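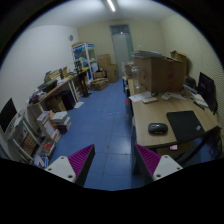 Is teaching by hand-held gripper worth it, or am I being sold something?

Posted in: Small workshop automation
Asked by Trutby, 5 October 2022

We are a small repair and resale outfit and want an arm on a rail to do one dull job: pick a mouse, calculator or similar small item off a desk and put it in the right box. The desks are long, the boxes move, and people leave paper everywhere. I don't expect the people to change.

The supplier we have been talking to, Skovik, wants us to show the task with a hand-held gripper that has a wide camera on it. You walk about, pick the thing up, put it down, do it again. They say their training software then works out what the arm should do. They have quoted for 1000 demonstrations, to be done by our own staff, and told us this is "typical". When I asked typical of what, the answer was a slide with a curve on it.

The other option is remote control. You sit with a pair of handles, drive the real arm through the job and record that. Fewer demonstrations, they say, but slower, and we would have to have the arm on site first, so the money is spent before we know anything.

My doubts, in no particular order:

The hand-held thing has no arm behind it. I can crouch, lean over a monitor and twist my wrist in ways the arm on the rail can't. How does the software know which of my movements were possible for it?

The wide view takes in the whole room, ceiling light and all. If we shift the cardboard boxes next month, have I taught it the job or have I taught it where the boxes were?

Two of us tried it for an afternoon and did 55 goes between us. We didn't pick things up the same way. I come in from above, my colleague slides in from the desk edge. Does that matter?

I would like to hear from people who have paid for this with their own money. Please don't send me videos of arms folding shirts.

Jekidach
Member, answered the same day

I've been through both, in a room not unlike yours, so take this as one workshop's experience.

On the arm question you are right to worry, and your supplier should have raised it before you did. A recording from a hand-held gripper gives the path of the fingers through space and how far open they were. It says nothing about whether an elbow would have hit the shelf. Decent software throws out any recording the arm could not follow. Ask what share of yours would be thrown out. We lost 9 of our first 48, nearly all of them where somebody had reached round the back of a screen. It was annoying, but at least we knew. Had they been left in, the arm would have tried to copy them and stopped dead with a fault.

So before you record anything else, get the reach of the arm marked out on the desk with tape. Stand where the rail will be. Keep the wrist moving at a pace the arm can manage, which will feel painfully slow, and don't lean past the tape.

On the boxes, yes, you can very easily teach it the furniture. A wide lens is good for keeping the desk edge and the item in view while the fingers come down, and I would not give that up. The price is that everything else in the room is in there as well. If every recording is done with the same large box at the back of the desk, nothing stops the software leaning on that box to know where it is. The only cure I trust is to keep changing things. Move the boxes between recordings, turn the chair round, shift the papers, record in the morning and again with the lights on. Then hold back one layout and never record in it. Test there. If the supplier tests only in the layout you recorded in, the result is worth very little, whatever the percentage says.

Your two ways of picking up matter more than people let on. With a small item near the edge, one person comes from above and the other from the side, and a simple method may settle on something in between that does neither. Some of the newer methods are said to cope with it. I would still choose one way for each item and write it on a card. With a computer mouse I'd go from above with the fingers either side of the body, and well clear of the mouse pad so you don't drag it along. Flat things such as a calculator are harder. If yours won't go from above, slide it to the edge first, and make the slide part of every demonstration.

As for 1000, I think it is a round number somebody liked. Do a small batch of one item into one box, train on it, test it in the held-back layout, and look at how it fails. If it misses by a finger's width everywhere, more of the same won't help and I would look at the calibration. If it fails only in certain spots, record more in those spots. Agree this in writing before you pay for the rest.

Remote control I would keep for the end. Once the arm is in, a short session with the handles is useful for the awkward corners, as you are then recording what the arm can really do. It is tiring, though, and with the set we hired you could not feel when the fingers touched the desk. Everyone pressed too hard — so the arm learned to press too hard.

Shih
New member, answered a day later

just do the 1000, it goes quicker than you think. we did ours in December when it was quiet. works fine mostly. doesn't like shiny things or clear plastic bottles but who does

Trutby
Replying to Shih

What does "works fine mostly" mean? How often does somebody have to go over and sort it out? And was it tested anywhere other than where you recorded it?

Shih
Replying to Trutby

same room yeah. someone is usually nearby anyway so they just nudge it. never kept a tally

Workshop_left_bench
Member, answered a day later

I'll be the miserable one. I don't think you have shown that you need teaching at all. If the items are few and the desk is flat, an overhead camera that finds the item and an ordinary programmed pick might do the whole job, and when it goes wrong you can find the line that is wrong. With a taught arm you can't. You record more and hope.

Against that, I will admit that paper is a nuisance for the programmed kind. A calculator half under a sheet of white paper will beat most simple vision, and a person showing the arm how to push the sheet aside is at least an attempt at the real problem. But has anybody asked the supplier to demonstrate that? They always show you one object on a bare table.

Also check who owns the recordings. Ours came with a clause letting the supplier reuse them for other customers. A wide camera carried round an office will pick up whatever is on the desks and on the screens, and I was not happy about that. We had the clause struck out, which took one email.

One small point on Jekidach's answer. Tape on the desk is fine, but tape the floor too. People drift down the aisle as they get bored, and by the end of our first day we were recording from a place where the rail was never going to be.

Trutby
Replying to all

Thanks. I've gone back to Skovik and asked for a small paid trial, one item and one box, with a layout held back for testing and the reuse clause taken out. They have agreed to the trial and gone quiet on the layout. I've asked again, and I won't be recording any more until I get an answer on it.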